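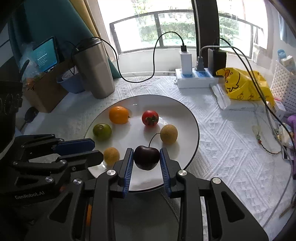

Doesn't everything wobble on a cloth like that? I had one with raised stripes once and my saucers rocked on it, and crumbs got down in the grooves and stayed there till wash day. I'd love to know before I spend money on another.

That comment came in under my November post about table linens, and it's a fair thing to worry about! I had the same worry when I ordered mine, so I'm going to answer it properly and review the plate while I'm at it, because the two have been living together on my table by the window all winter.

The cloth is the Sustberg, in white, from Tistell. The plate is the Golob, the big round one with the thin dark rim. I bought them separately and paid for both myself.

## The cloth first

I'll get the wobble out of the way. A big plate doesn't wobble. The zigzags are raised enough that you feel them under your hand, but they sit close together and a wide plate just rests across the top of a whole bunch of them. My tall steel tumbler is fine too. Where I do get a bit of tippiness is with really small things, like an egg cup or a tea light in a narrow holder, and I've quit putting those straight on the cloth.

Crumbs are another story. The commenter is right about crumbs. Toast is the worst, and anything with seeds on it is pretty bad. If you shake the cloth outside you'll get most of them, and a soft brush gets the rest, but you can't just sweep your palm across and call it done the way you can with a flat weave. I eat a lot of toast, so I've had plenty of time to think about this (and to buy a brush).

What I love about it is the way it looks in daylight. White on white sounds boring, and on the store page it IS boring, I almost scrolled past it. Put it near a window, though, and the pattern picks up shadow on one side of every little ridge and the whole table looks dressed. There's a green view out of my window and tan curtains beside it, and the cloth goes with all of that without me having to think about it. I've also got a whole mess of everyday stuff on that table – a power strip, a storage basket, a cardboard box I keep meaning to deal with – and the cloth still looks nice under it. That sold me more than any styled photo could.

Washing: cool, gentle, hang it up. I've never ironed it and I don't plan to start. The raised pattern came through every wash looking the same as day one, and it hides the fold lines from the cupboard better than my plain cloths do. Stains I'm less sure about. Tea came out. A drip of tomato sauce left a faint shadow that took two more washes, and I still think I know where it was.

One complaint about Tistell: the size chart lists the cloth before washing and mine shrank a little. It wasn't a disaster, but I lost some of the drop on the short side. Go up a size if your table is close to the limit.

## The plate

I bought the Golob for pasta and I use it for fruit. It's too flat for sauce (mine ran right up to the rim on the first try) and just about perfect for fruit you want out where people will grab it. A bowl buries the small ones. On this plate you can set out a mandarin, a lime and a couple of longans with space all around them, and every piece gets noticed. I go through far more fruit this way, which my grocery bill can confirm!

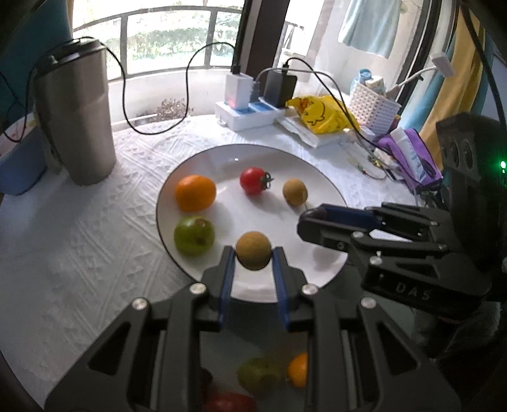
*Stetedum Home Letter – No. 82*

The dark rim is what makes the pair work, if you ask me. An all-white plate on an all-white cloth would sort of vanish, and that skinny line gives it an edge. Anything with strong color looks terrific inside it, orange and green and red especially. Even the plain brown little longans look good, and they're not exactly show-offs.

Small round fruit does like to travel on it, I should say. The plate has hardly any dip in the middle, so if you carry it from the counter with longans on board, go slow. I lost one under the radiator and found it much later. Set the fruit out after the plate is on the table and you'll be fine.

The surface is on the shiny side and you'll get a bright spot from the window or the lamp. I don't mind it. It does show fingerprints near the rim, and I give it a rub with a dish towel before anybody comes over. No chips so far, no scratches I can find, and it goes in the dishwasher with everything else.

## What the other buyers say

When I checked on 12th March, the store page for the cloth had almost 2,000 ratings, and 1,715 of them were the full five stars. The low ones are nearly all about shrinking, so I'm not alone there. I saw a handful about crumbs and one very cross person who'd expected cream. It's white! Very white, a cold sort of white, so if your walls are warm and yellowish, get a swatch first.

## Would I buy them again?

The cloth, yes, one size bigger. I'm already looking at a second one for the long table, where I currently use an old bedsheet with a hem I did by hand and would prefer you didn't look at.

The plate, yes for fruit or cookies or a pile of sandwiches. For pasta, get something with sides. If they ever bring out a smaller one with the same rim I'll take four.

**Sustberg cloth:** 4 out of 5, one point off for the shrinking

**Golob plate:** 4 out of 5, and 2 out of 5 if you're serving anything with sauce

And to my commenter: your saucers should be okay on this one. Get the brush.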